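Open day notes, two-arm cell, Gravik side
November 22, 2020

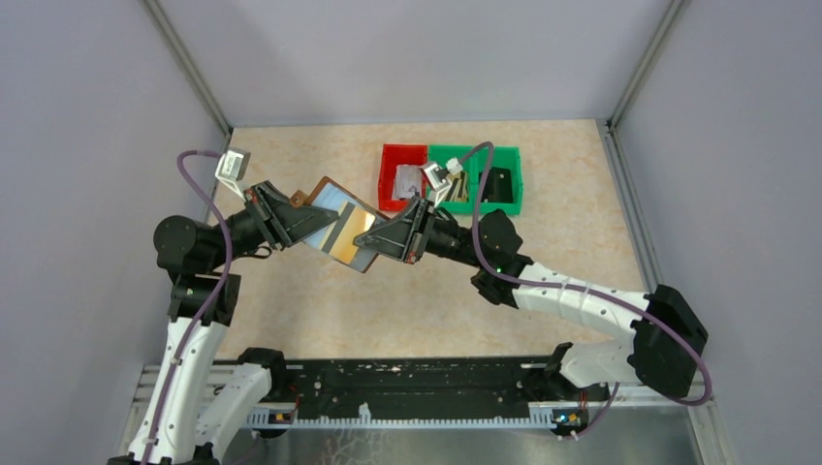

Notebook 7, p. 264

Writing this up fast before I forget it all. Visitors gone, cell powered down, coffee cold.

Setup for the demo was the two-arm hold: both grippers on the striped board, one each end, tilted, red and green bins behind. Maxine Prendergast wanted the bins left in so people would see there was a next step and not think we just hold boards up for a living. Good call. First thing every group asked was what goes in the green one.

Groups came through in order: Hollis people first, then the Ornitz crowd, then walk-ins. Hollis asked real questions. Mostly on what happens when one arm lets go early. Told them the truth, the other arm sags a bit, then the fault trips and everything stops. Did it on purpose for them. Tripped fine. Took longer to clear than I'd like, had to home both arms and someone's kid asked if I broke it.

Talk script: too long. Cut the whole part on calibration, eyes glazed at the same spot every time. Keep the bit where you point at the wrist cameras and ask which arm is looking at what. That got hands up.

Things to fix before the next one (May, if Hornlow lets us have the big room):

- Purple cable on the right arm. Loop by the wrist rides too high, goes in front of the green bin. Didnt snag today but I watched it the whole time insted of talking. Shorter run or one more tie. Check left one too, it hangs loose coming off the camera.
- Slow the approach. Had speed at 700 in the config from last week's tests, fine for us, looks scary to someone seeing it cold. Dropped it after the first group and people stood closer.
- Divider in the green bin: left half filled up first, right half hardly used. Place targets need evening out. Ask Maxine if that's her file or mine.
- Print a bigger sign. Whoever wrote the last one used a ballpoint.
- Wipe down the black beam along the front, scuffs show up under the lights.

Handouts: printed 1,000, which was nuts. Box is under the bench by the door, use them up before anybody reprints. The phone number on the back is the old one, cross it out.

Ornitz want to know if the hold works with a heavier board. I said probably, then said I'd test it, so now I have to test it. Need a board, need to weigh it, need to check what the fingertips do at the tilt we used. Same angle as today so the numbers compare. Maxine says start flat and work up. She's likely right but flat isn't what they asked about.

One good moment, older guy from the walk-ins watched three full runs without a word, then asked why the left arm always moves first. It does. It's a leftover wait in the start routine from when we only had one gripper working. Never noticed. Taking it out tomorrow.

Logs copied to shared drive, open day folder. Run where I tripped the fault is in there too, marked, dont use it for timing.

Still owe Hollis the fault writeup. Maxine has the contact.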